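To: members list, Farkstead Robotics Club
Date: 22/09/2022
Subject: Re: [farkstead-robots] Do we really need to re-record the cable task?

Replying on the list because three of you sent me versions of this question privately and I would like to type the answer once.

> I read the notes from the last meeting and I'm a little confused about
> the cable task. We already have nearly 400 clips from last term. Now the
> plan says we want 500 new ones before December, and that the old ones
> are "for reference only." I recorded a lot of those. Is there something
> wrong with them? Also, could we please pick a task that is less boring?
> The Portela team is doing pancakes.
>
> Second thing, do the twist ties have to be part of it? Half my clips
> are me fighting the tie. The coiling takes no time at all.

Taking these in order of how much they will annoy people.

The old clips. There is nothing wrong with your hands. What's wrong is that last term we had no agreement about when a clip starts and stops. Some start with the cable in a heap. Some start with it neatly coiled already, so that the entire recorded skill is picking it up and admiring it. A good number end before the tie goes on, and one memorable batch ends with the person reaching over to stop the recording, every single time, with the same hand. We trained on that batch. Sundine now coils a cable in a sort of approximate way and then reaches off to the right and pokes the air. It is very confident about this. I have watched it do it so often that I've begun to feel it is trying to tell me something.

So the old set stays on the drive, and anyone who wants to go through it and cut out the good parts has my blessing and my sympathy. I did an evening of it and got through one folder. Recording new ones is faster.

The boredom. Yes. It's a boring task. We picked it last year because the competition has a "household tidying" category, the rules let you nominate your own objects, and cables cost us nothing. Every member of this club has a drawer full of them. I also think it's a fairly nasty problem hiding inside a dull one. A cable doesn't have a shape until you give it one, and it starts losing that shape the moment you let go. A mug is the same mug whichever way you set it down. Portela can have their pancakes. I went to their open day and ate one, and I will say no more about it.

The ties. I'm afraid they stay in. I know the coiling is the fun part, and I know the tie is where everybody starts breathing through their nose. But the rules say the cable has to be "secured," and the judges last year pulled on one end of each bundle to check. The team with the prettiest coils in the room had used no tie and got a handful of spaghetti and a polite nod. Fighting the tie is also exactly what we need to see. If you drop it, pick it up and carry on, and keep the clip. If you wrap it the wrong way and have to undo it, keep the clip. What I don't want is the version where you practiced for an hour and then did it like a card trick. The arm is not going to do it like a card trick. The arm has two fingers per side and the sensitivity of a garden gate, and it needs to know what recovering looks like.

> Third: at the meeting somebody said we should all sit the same way and
> use the same table. I live 20 minutes from the club room and I can only
> do this at home, in the evening.

Please do it at home, in the evening. Whoever said that about the table was (I've checked the notes) me, and I've changed my mind. The people who worked on the Flekarance arm before us recorded everything on one gray bench under one lamp, and it did wonderfully on that bench under that lamp. Then they carried it to the competition hall, where the tables have white cloths, and it sat there like a guest who has come to the wrong wedding. I would much rather have seven different kitchens. Dark tables, light tables, shiny ones, a desk with a window behind it. Shadows are fine. Your own arms are going to throw one over the cable whatever you do, and so will the robot's.

I did a session at my own table last night to see how long a decent batch takes and whether the instructions I was about to send you could be followed by a human being. They could not. I had written "hold the coil in the non-dominant hand at the ten o'clock position," and I defy anybody to do that with a head camera on without feeling that they are directing traffic.

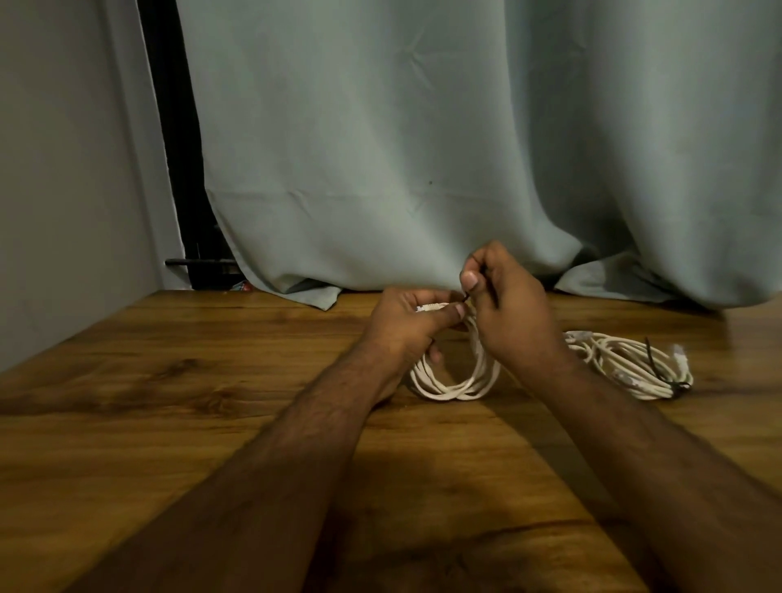
What I ended up doing was much simpler. Keep the loops in your left hand with your thumb on top, and bring the tie in with the right. Let the bottom of the loops rest on the table if they want to. If you're left-handed, swap everything over, and put an L in the clip name so that we can tell later. Don't try to force yourself into doing it right-handed. We had someone do that last term out of sheer politeness and the footage is painful.

Other things I learned the hard way, for the new instructions:

Start every clip with the cable loose and nothing in your hands. Hands flat on the table, then go.

End with hands flat on the table again. Count to two in your head before you stop the recording. This is the rule that will save Sundine from its poking habit, so I'll be checking for it and I'll be tiresome.

Look at what you're doing. It sounds like an insult, I know, but the camera is on your head, and if you glance up to see who came in, we get a lovely view of the door. I have several seconds of my own refrigerator.

A finished bundle can stay on the table during the next clip. I had gone back and forth on this. The old instructions said to clear everything, but in the actual competition there are several cables to get through and the finished ones go to one side, so the arm had better learn to leave them alone. Just don't pile them up where you're working.

White cables, black cables, whatever you own. Please mix them up. White on a pale table is hard for the camera and we need some of that too. No cables that are plugged into something. I shouldn't have to write that one down, but I have seen the folder.

Don't mind the curtains or the wall or your unwashed cups. Do mind letters, bank cards and anything with your address on it, and move those before you begin. The clips go up on the shared drive and eventually to the other clubs, who are nice people but there are a lot of them.

> Last thing: do we get the arm back in time to test any of this?

Sundine is still in pieces on the back bench. The left wrist has been taken off for the second time, the new gears have arrived, and they are the right ones this time, which I mention only so that the person who ordered the previous ones knows that I have stopped bringing it up. My guess is that it will be moving in a couple of weeks. We don't need it for recording. We need it to find out whether the recording was any use, and for that I'd want to try an early batch as soon as the wrist is on, before everybody has spent their evenings making the same mistake I haven't noticed yet.

So if you can, send me a small batch first. A handful of clips each is plenty. I'll look through them, I'll write back with complaints, and then you can go off and do the rest in peace. The two head cameras are in the gray box under the whiteboard. Sign them out on the sheet. The one with tape on the strap runs its battery down faster than the other, so charge it even if it claims to be full. It lies.

There is also a bag of spare ties in the same box. Please bring back what you don't use. I bought them with my own money and I have become strangely attached to them.

If anyone strongly feels that we should switch categories for next year, bring it up at the next meeting and bring a task with you. It has to be something the arm can lift, that costs next to nothing, and that I can clean off the gripper afterward. I am looking at the pancake faction when I write that last part.

Anyone who wants the revised instructions before I put them on the drive, write to me off-list and I'll send the draft. Ten o'clock position has been removed.

-- 
Recording and general nagging, Farkstead Robotics Club
To leave this list, send a blank message with "unsubscribe" as the subject. To complain about the cable task, reply as normal.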